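Bedroom bin: mesh or solid, and do I need a liner?

Asked in Home and Cleaning, Eslow Neighbours

I've got a small carpeted bedroom that somehow collects more rubbish than my kitchen does. Snack packets, tissues, paper bags, the odd bottle, all of it on the floor by Saturday. I've got one of those round black mesh bins and I'm wondering whether to swap it for a solid one with a lid. I did line it with a carrier bag but the bag slides down and everything ends up underneath it. Also, should I be doing bottles separately up here or is that overkill? I've got 17 stairs between me and the recycling and I resent every one of them!

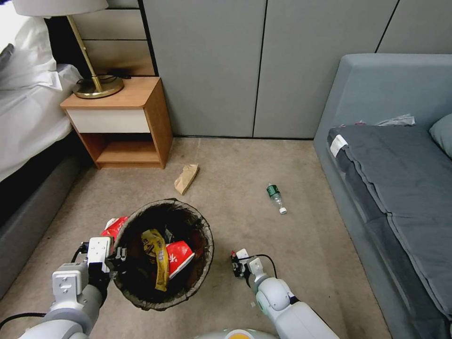
My own feeling is that mesh is fine for dry stuff, and I like that I can see when it's filling up. What I do worry about is the tall packets. A yellow snack bag standing on end takes up half the bin, and then the bottle stays on the carpet and the brown paper bag never makes it past the nightstand. Is that a bin problem or a me problem?

3 answers

Fergal Mac Giolla
Keep the mesh one. I had a lidded one from the hardware place in Pistdale and the lid was off within a week, you just don't bother lifting it when you're half asleep. Get a proper liner and fold a good hand's width over the rim, all the way round — carrier bags are too narrow for a round bin and that's why yours slides.

The other thing is to pick up in one go. I start at the bed and work across to the sofa, soft things first, and the bottle goes by the door so I take it down when I'm going anyway. 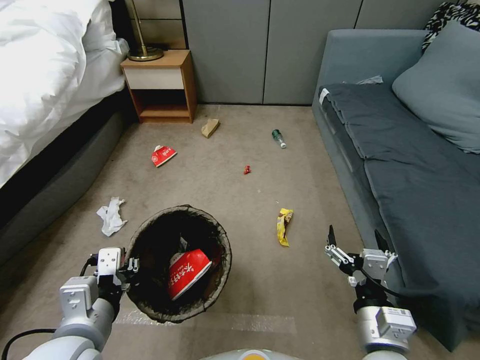
Liner folded over the rim, and the floor still to do.

Flatten your packets and fold them in half. Cups go inside other cups if you've got more than one. I pay 80p for a roll of liners at Ó Riain and it does me ages. Don't get the scented ones, they're horrible in a small room.

wornwood_jan
Solid bin, every time. Crumbs go straight through mesh and you'll be hoovering round it for ever. Mine's from the charity shop in Wornwood and I just wipe it out.

Pat on the hill
Bit of both? I've got mesh with a bag in it and crumbs have never bothered me. What made the difference was where it stood. I used to tuck it in the corner behind the door and everything missed. Now it lives out in the open near the sofa, where you end up eating the crisps anyway.
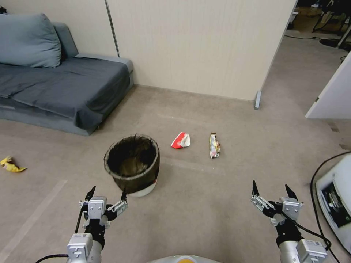 Mesh bin out on the carpet, a few bits still to go in.

It does look a bit daft in the middle of the floor, I'll give you that, but you can always shove it back when people come round. Bottles I do keep separate, mostly as they fill the bin up so fast. Squash them, put the cap back on, leave them at the top of the stairs.

When it's time to empty it, tip the bin towards you and have a look before you pull the bag out.
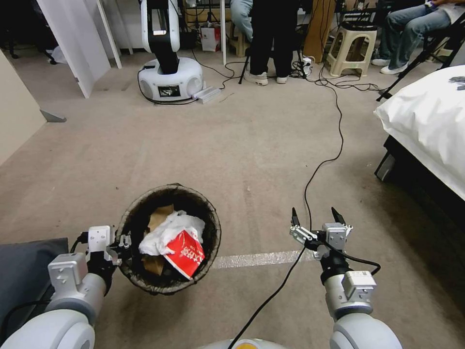 I've lost a bank card and 90p in change that way, and one very nice earring. Then tie the bag while it's still in the bin, lift it straight up and put the new one in before you go downstairs, or you'll forget and be back to bare mesh by bedtime.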